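Homeo Drawer Kit: Frequently Asked Questions

By the Pirkine support desk | Updated December
14 comments | 31 shares

What is the Homeo kit?

Homeo is a small drawer cabinet with printed markers, plus the software that lets a tabletop robot arm find the drawer, open it and reach in. Pirkine sells it to schools, labs and small shops that already own an arm and want a task to run on it. The arm is not included.

What comes in the box?

The cabinet, one drawer with a round knob, a marker sheet for the table, spare marker stickers, and a card with your download code. Table rails, backdrops and camera stands are sold by other makers, and most buyers already have something that will do.

How much does it cost?

The kit is $500. A replacement drawer is $79. Shipping is added at checkout and depends on where you live.

How does the arm know where the drawer is?

The software reads the square black-and-white markers on the cabinet and works out its position from those. The sheet on the table gives it a second reference. Lay the sheet flat next to the drawer, with no part of it under the cabinet. If you move the sheet, run the setup step again. 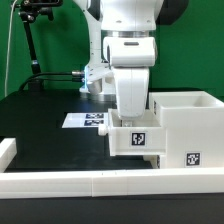 Homeo cabinet with the drawer out and the gripper at the opening.

Can I put the cabinet on either side of the arm?

Yes. Pick left or right in the setup menu. Leave enough clear table in front of the drawer for it to come all the way out.

Which grippers work?

Any parallel gripper with fingers narrow enough to fit inside the drawer. Suction cups can pick things up from the open compartment on top, but they can't pull the knob. If you aren't sure about yours, send us the finger width and we will check it against our list.

Do I need a green backdrop?

No. A plain wall is fine. A backdrop helps if people walk behind your table or if there is a window back there. Glare on the markers is a more common problem than a busy background, so try moving your lamp first.

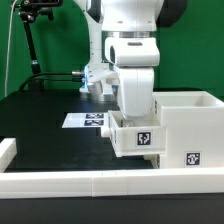

Nigam Product Guide, p. 6

How long does setup take?

Allow 120 minutes for the first install, including the download. After that you only need to repeat the marker check when something on the table has been moved.

The gripper stops above the drawer and won't go in. What should I do?

Check that the drawer is pulled out far enough for the fingers to clear the cabinet. Then look at the marker on the front of the drawer. If it is scratched or peeling, replace it with one from the spare sheet and run the marker check again. If the arm still stops, save the log and send it to support.

Can I print my own markers?

Yes. The files are in the download folder. Print at full size on matte paper and turn off "fit to page." Glossy paper reflects too much light.

Does it work with Flallska?

Flallska version 6 and later can load Homeo tasks directly. Older versions need the converter, a free download from the same page.

Can I return it?

Unused kits can be returned within one month. Opened marker sheets can't be restocked, and we take the cost of the sheet off your refund.

This site uses cookies to remember your cart and language. Accept | Settings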